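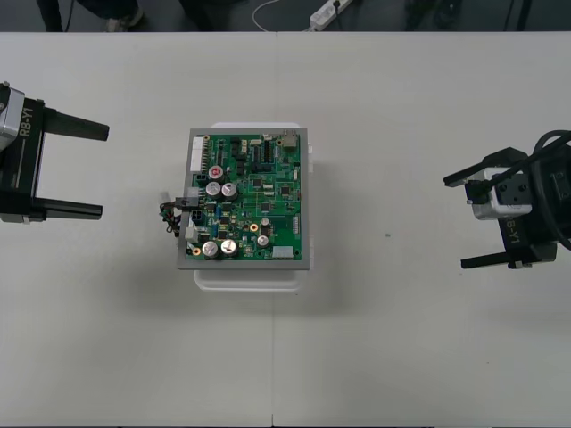 Sorting out the board before the weekend

I have had a green circuit board on the white table since Wednesday, sitting in its gray metal frame on top of a plastic tray. The tray was meant for the kitchen. It has a rounded rim, so small screws stay in it, and I can slide the whole thing aside when I want the table back.

The board is from a Manurung control unit I bought used in June from a seller in Gurncombe. The sticker on the case said 3472 and the listing said 3824, and I still don't know which one is the model. I emailed Ulludov, who sell spares for these, and they asked me about the capacitors. Fair enough.

The big silver ones are the pair near the lower left. Two more stand together higher up, with a smaller red-topped one above them. I looked at all the tops with a flashlight and didn't find any that bulged enough to worry me. I was a little disappointed, as a bad capacitor is the one repair I'm confident doing.

So the next thing is the wires. The red, black and yellow bundle hangs off the left side by a black plug, and I've been leaving it attached. On the last unit I pulled everything off first and lost most of an evening working out what went where. This time I drew the plug on an index card and marked the colors before touching it. The card lives in the drawer with the meter.

I also moved the tray over the seam between the two table panels. Things roll along that seam and then drop off the end, and I have spent enough time on the floor looking for washers.

Parts I have on hand: 4 spare fuses, a bag of mixed resistors from Stovonetti (it says 1000 on the bag, I'll take their word for it), and half a roll of solder. What I don't have is the wiring sheet for this version. Ulludov think they have a scan.

If it shows up I'll check the supply voltages first and then go over the long white connector on the left edge. I want to see if any of the joints under it are cracked, and that means taking the board out of the frame. I haven't found all the screws for that yet.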